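Progress report — kitchen automation, Vollorstead site
To: Donal Gilmartin
2025-10-02

Donal — short one, sorry, we're mid-changeover and I've got the Cuadros people on the phone half the day. Money table comes separately.

Where we are. Two-arm station still in simulation for the pot work, live on the tray line only. Tray line has run every shift since August apart from a stretch when the belt sensor went. Boser replaced it under warranty, no charge to the grant. The pot work is behind. I said we'd have it on the floor by now and we don't.

Why behind. Handles. Big stock pots are heavy and the handles are loops, and the hands have to come at them from both sides at once. The grasp planning was done for trays, which are flat and forgiving. Stoltia reworked the approach and we are going through it pose by pose in the simulator before anyone lets it near a real pot. Left side, right side, then the two together. Slow but I'd rather be slow here. 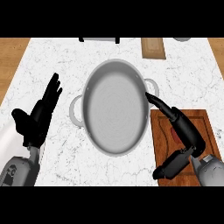 Next is weight. So far everything has been planned for an empty pot, and in the real kitchen an empty pot is the easy part. Simulated liquid is on Stoltia's list, not started. Until it's done the full pots stay a two-person lift, same as now, and the sign on the wall stays up.

People. You asked for more on this than last time so here goes. 22 staff on the prep side, all still here, no hours cut. What changed is who does what. The tray line used to take 7 people at the lunch peak, mostly standing and loading. Now it takes fewer and the rest moved to cold prep and packing. Some like it. Some don't — packing is colder and the radio doesn't reach. Two asked to go back and we swapped them.

Complaints I've actually had: the line sets the pace now and you can't slow it down to talk. Fair. We put in a pause button at each end, anyone can hit it, no reason needed and nobody gets asked about it after. First week it was pressed constantly, now less. Also the early crew feel they weren't told about the pot station until they saw the floor tape go down. Thats on me. Held a meeting, should of held it in August.

Training. Everyone on trays has done the basic session (stop, clear, restart). The longer one, where you learn to re-teach a pick yourself, is voluntary and paid. Uptake better on the late crew. I want to move a session earlier in the day so the parents can come.

Output. Lunch is now more than 1000 trays on a full day. Breakages down, I don't have a clean number because the old sheets were filled in by whoever remembered.

Open items
— Guarding for the pot station: quote from Cuadros in, too high, asked them to redo it
— Pay grade for staff who can re-teach. Needs your decision, they are asking me
— Second sensor as a spare, small cost, would like to just buy it
— Shift of the pot milestone to next quarter, need that in writing from you

Will send the table once Boser's last invoice is in.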